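January 1, 2024

Public holiday, kettle on, and I'm writing about logging. Sorry. It's been bugging me since March.

My view, up front: most of what we call policy failure in this field is tooling failure, and we keep paying for bigger models because bigger models are more fun to talk about than time stamps. I write the boring part of the stack for a living. So yes, biased. Still right I think.

## Chopsticks are a good test

Thin, rigid, nearly identical, they roll, they lie against each other. We picked them for the Lasen task set for exactly that. Two grippers, a basket, a pile of sticks on a table. Pick one, don't disturb its neighbour, put it in the basket. A kid can do it half asleep.

Perception people look at it and say segmentation. Fair enough, two sticks touching along their length is one blob to a lot of detectors. Throw a busy tablecloth under it and the stripes start getting called sticks too. We had a version of the detector that was very keen on stripes. Lovely confident masks, nothing there to grab.

But fix the masks and you're still stuck, and this is where I get grumpy.

## The clock problem

Two hands means two streams. Each gripper has its own camera, own width reading, own pose track. If they drift apart by even a couple of frames the policy learns that the left hand closes before the stick arrives. Or after. It learns mush, basically. Then somebody plots the success rate and says we need more data.

We did need more data, once. We went from 229 demonstrations to 3,942 on the Covutthorpe split and the curve hardly moved. Nobody wanted to hear that it was the sync. It was the sync. One small service, written in a hurry (by me, ok), was stamping gripper width on arrival instead of on capture. Whole thing late by however busy the machine felt that day.

Fixed it in an afternoon. Retrained on the first 229 and beat the big run.

I've watched the same film at Bridwood since. Different robot, same stamps.

Look at what the software has to get right when both jaws are shut at once, one on a wooden stick and one on a black one, with a fan of more wooden ones lying close by. Which hand owns which object. When each grasp began. Whether that thin upright thing in view is a target or already held. None of it comes out of a bigger backbone if the labels say the wrong moment.
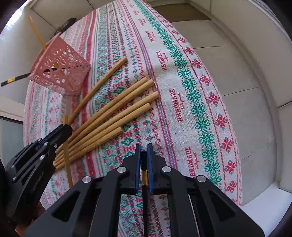

## What I'd actualy spend money on

Replay first. A proper viewer, both streams side by side, scrub bar, gripper width drawn underneath. Charbonneau has one and it's ugly as sin and I'd trade a rack of GPUs for it. You open an episode, you see the jaw close, you see the line drop, they agree or they don't. Thirty seconds.

Then checks that run when the episode lands, before anybody trains on it. Missing frames, clock going backwards, width that never changes. We switched ours on and 93 episodes went in the bin the first week. Some of those had been in every training run we'd ever done!

Then planning. I'll be breif. People want the learned policy to handle the reach as well as the grasp, fine, but a dumb planner that keeps two arms from crossing over one small table is cheap and it doesn't get ideas. Keep it. Let the net have the last few centimetres where touch and angle matter.

Last, version the calibration with the data. Not in a wiki. With the data. If I have to ask which camera offset went with which batch I've already lost the day.

## The usual objection

Scale washes it out. Get to some huge number of hours and noise averages away. Random noise, maybe. A constant lag isn't noise, it's a lesson, and the model is a good student. More hours, better learned.

And most labs aren't going to get the huge number anyway. They'll get about 4,000 episodes, a tired operator and a grant that's up. For them a clean clock is the whole game.

Anyway. Kettle's boiled dry, and there's a stamp bug open from Friday.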